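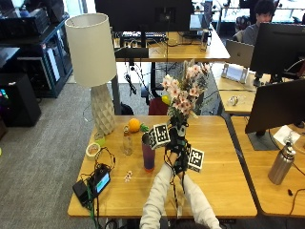

Recording a Bouquet Task for the Hanham Robotics Club

Posted 9th April. Applies to the spring project only. The fall project used a different file layout.

This page is for club members who have signed up for a recording slot and have not done one before. It covers the bouquet task from setting the table to handing in the files. Read it through once before your slot. You will need a partner. One person handles the objects and the other runs the laptop and fills in the log.

What you are recording

The spring project is called Yilma. The goal is a policy that picks up a bunch of artificial flowers by the stems, holds it upright, and lays it down again without crushing the heads. We are collecting demonstrations in two ways. In the first, you wear the sensor rig on your hands and do the task yourself. In the second, you do it with the hand-held gripper. Each pair records both, in either order, but do not switch back and forth inside one session. Every switch means a new calibration.

A full set is 30 good takes with the gloves and 30 with the gripper. Most pairs need two slots to get there.

Before you start

Book the slot on the Trurico calendar and put both names in it. Charge the battery pack the night before. If it reads under 50 percent when you arrive, plug it in and do the table setup first.

Wear plain long sleeves. White is good because the trackers separate it easily from the black gloves. Push jewelry and watches up out of the way or take them off.

Check the square markers on the gloves. Both must be flat, clean and firmly attached. Press on each one with a fingertip. If it rocks, tighten it now. A marker that shifts in the middle of a session ruins everything recorded after the shift, and you will not notice until you look at the plots.

Setting the table

1. Clear the work area down to bare wood.

2. Put out the bouquet and at least four distractor objects. The distractor bin has a tumbler, an orange, a clear bottle, a roll of tape and some other things. The lamp counts as a distractor too if you are working at the desk.

3. Leave enough space to lay the bouquet down full length on one side.

4. Run the cables off the edge nearest you and let them hang with slack. Reach forward with both arms as far as you will need to. If anything pulls, give it more cable.

5. Start the recorder and wait for the status light on the laptop page to go green.

Change the layout after every 5 takes. Move at least two objects and turn the bouquet. Write the layout number in the log when you do it, not at the end.

Glove takes

Start with both hands flat on the table, palms down. Your partner says "go" and presses the key.

Reach for the stems with both hands. Take hold below the lowest leaves. Lift until the bouquet stands upright over the table and hold it there for a slow count of three. Keep your wrists angled so that neither marker is buried under your other hand. This is the part people get wrong most often. If you have to choose between a natural grip and a visible marker, move your elbows out before you change the grip.

Lay the bouquet down, let go, and put your hands flat again. Your partner presses the key to stop.

Speed should be a little slower than normal. If you fumble the stems and recover, keep the take and mark it R. If you drop the bouquet on the floor, throw the take out.

Blossoms come off their stems sometimes. Leave loose ones on the table until the end of the layout, then push them back on. Do not stop in the middle of a take to fix one.

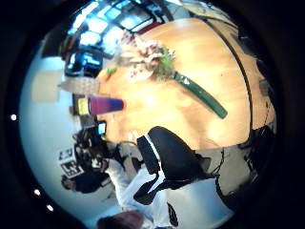 Gripper Takes

Do these at the round table if it is free. The curved edge gives us a different background from the desks, and you can walk around it to vary your approach.

The gripper camera has a very wide lens and will pick up the ceiling, the windows, the chairs and anyone near you. Ask people before you record. If someone does not want to be in the footage, wait or move to another side.

Calibrate first. Point the gripper at the wall markers and hold still for 7 seconds. The laptop page shows a check mark when it has both of them.

Start every take with the jaws open. Rotate your wrist freely as you come in. We want takes from many angles, including sideways ones. Close on the stems and stay off the blossoms. Lift a hand's width, hold, lower, and open.

Common problems

Tracking drops out on every lift. One glove marker is hidden. Turn your forearms outward and try again.

Recorder says "no clock." Unplug the green cable, wait, and plug it back in. Then restart the recorder page.

Files are the wrong length. You pressed the key twice. Delete the short file and note it in the log.

Gripper view is blurry. Wipe the lens with the cloth in the kit. Do not use your sleeve.

Handing in

Copy the session folder to the Vendument drive and wait for the copy to finish before you close the laptop. Name the folder with your team number, then "glove" or "gripper," then the session number. Put the log sheet in the same folder.

Put the distractors back in the bin, coil the cables loosely, and leave the battery pack on its charger. Training runs start in June, so all sets have to be in by the end of May.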